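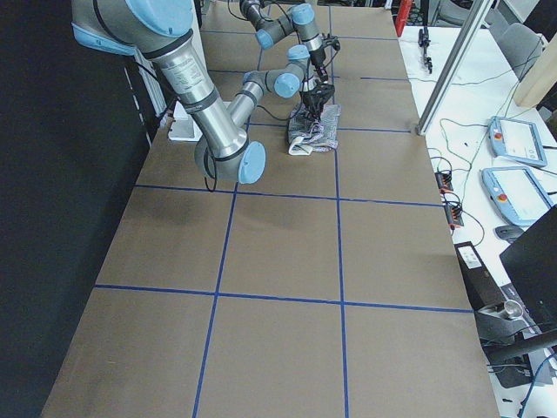

Page last changed: November

Irnden Household Textile Reuse Program
Progress report to the Corness Fund, second reporting period

1. Purpose of this report

This report covers the work carried out under the Corness Fund grant during the second reporting period. It describes collection, sorting and distribution of used household textiles in Irnden and Marar, the state of spending against the approved budget, and changes requested for the next period.

2. Collection

The program operated nine collection points during the period, six in Irnden and three in Marar. Residents may leave bed linen, towels, curtains, tablecloths and kitchen cloths. Clothing is not accepted and is referred to the existing municipal service. The Marar points opened one month later than planned while permission to use the library parking lot was pending. Permission has been granted through the end of the grant.

A total of 589 bags were received. Bags from Marar contained a larger share of curtains and heavy fabric than had been expected when the storage plan was written, and additional shelving was moved to the Javby depot from the former Irnden site.

3. Sorting and cleaning

All material is sorted at the Javby depot into three grades. Grade A items are washed, folded and passed on whole. Grade B items have minor damage and are cut down or hemmed before reuse. Grade C items are sent for fiber recovery. The written sorting guide was revised in the middle of the period after staff reported that the line between grades B and C was being drawn differently on the morning and afternoon shifts. The revised guide contains fabric samples and has been in use at all tables for the past two months.

Washing is contracted out. The contractor's turnaround time rose in the early part of the period and has returned to the agreed level. No penalty was applied.

4. Distribution

Grade A linen was supplied to 30 households referred by the Irnden housing office and to two shelters in Marar. Demand for single sheets and hand towels exceeded supply. Tablecloths remain in surplus, and the program is in discussion with the Marar schools about their use in art rooms.

5. Budget

Spending is within the approved total. Transportation costs were above plan due to the extra trips between Marar and Javby. Printing costs were below plan. The program requests approval to move $2000 from printing to transportation. No increase in the overall grant is sought.

6. Next period

The following work is planned:
Open one additional collection point in the east of Irnden.
Renew the washing contract or invite new bids.
Issue a leaflet in Marar on which items are accepted.
Complete the storage review at the Javby depot.

The itemized expense statement and the revised sorting guide have been submitted separately.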